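September 8, 2023

Listings search, rebuild of the cottage index. Notes mostly for me, but Christos Karras will want the part on distances.

The old index treated every cottage blurb as one lump of text, so a search for "near the coast, sleeps two" gave back anything with the word coast in it, including a barn whose owner says the coast is a lovely day out (it's a two-hour drive!). I split the blurbs overnight into place, size, travel and extras, and the difference is huge. Really pleased with this one.

Loaded the Asdale set first, 800 listings. Of those, 700 split cleanly with the rules as they stand. The rest have the travel line buried inside the description of the kitchen or the garden, and I love how people write these, but the parser doesn't.

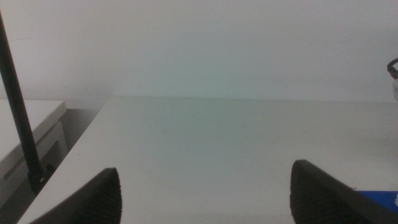 Distances next. Owners give them in miles, in minutes, in "a short stroll," and in one case in pubs. I'm storing miles and minutes as two separate fields and not converting between them, after yesterday's mess where a cottage up a farm track came out closer to town than the one on the high street. Strolls go in as text only. Christos, if you have a better idea for strolls, I'm all ears.

Skingate feed: still sends the nearest town twice, once spelled wrong. Patched on our side. Wrote to Diekmann to ask if their export does the same thing, no answer yet.
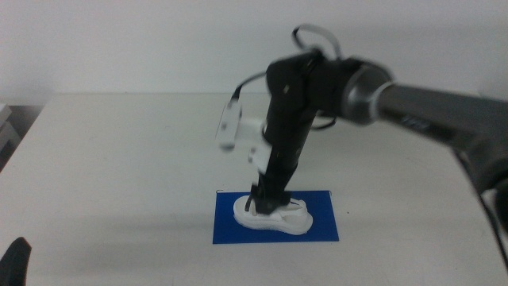 Ran the test searches again after lunch. "Couple, dog, walk to a pub" now puts four proper matches at the top, and every one of them takes dogs. Last week the first hit was a no-pets apartment! Speed is fine too, 606 ms for the slowest query, and that was with the map turned on. Without the map I couldn't feel any wait at all.

Two things broke. Sofa beds are counted as bedrooms whenever the owner writes "sleeping area," and changeover days vanish if they come after a semicolon. The second is an easy fix. The first needs a look at how Tolinix labels rooms, and I think their way is better than ours, so maybe we just copy it.

To do: semicolons, sofa beds, rerun Asdale, then start on the Skingate listings in batches of 600.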